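Monday, late

Heat pump day, finally. Jirberg van here before 8, two lads, outdoor unit off the tail lift and onto the slab by nine. Old boiler out by lunch. 40 years of sludge in the pipes, the smell of it. They flushed it twice and the water still ran brown so a third go tommorow.

Meter read 2078 when they switched the supply over, wrote it on the back of the Erura leaflet so I don't lose it. Quote was for the smaller cylinder, they've brought the big one. No extra charge apparently. Get that in writing!!

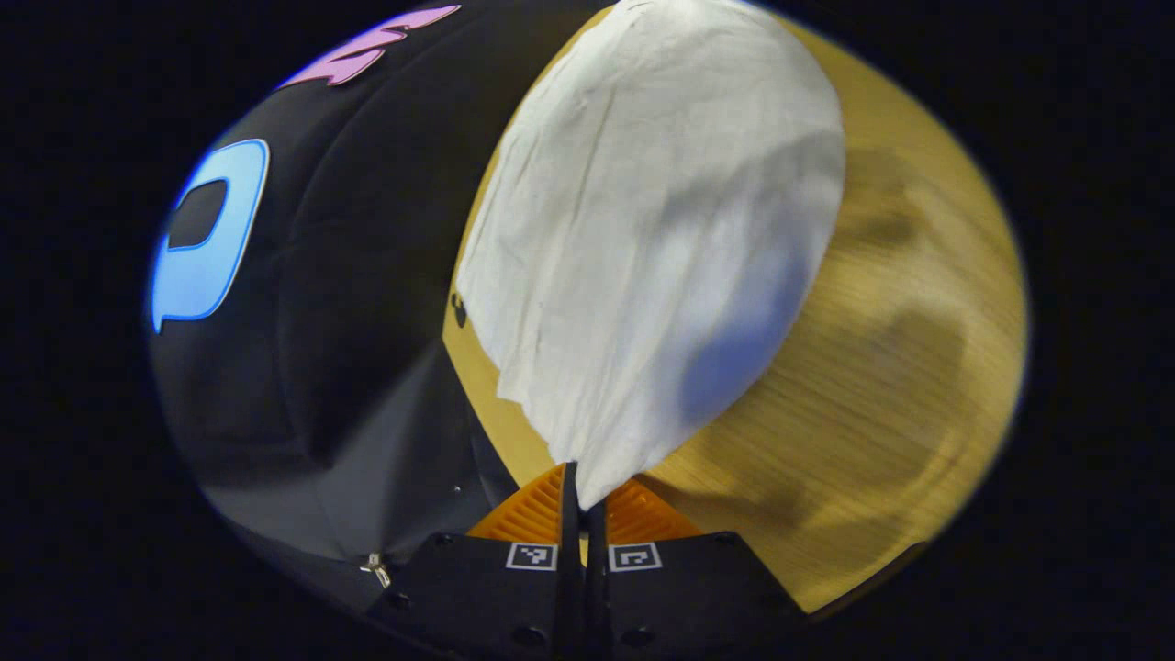 Radiators next. Bedroom one is too small for the lower flow temps, Lobo want 476 for a double panel, fitted, seems steep. Ring Imitz for another price. Hall one can stay. Bled the landing rad myself while they had their tea, got most of it down my sleeve, and by then every cloth in the house was as crumpled as that white one, twisted to a point at one end. Wash on tonight if the hot water's back.

It isn't. Immersion only till the flush is finished, so kettle wash and bed. House is holding at 17ish with the fan heater, not bad for no heating all day. August would have been the sensible month for this, I did say.

To do - loft lagging, 2 more lengths. Move bike off the slab side. Ask about the noise at night, and wheter the tarif has to change before or after they comission it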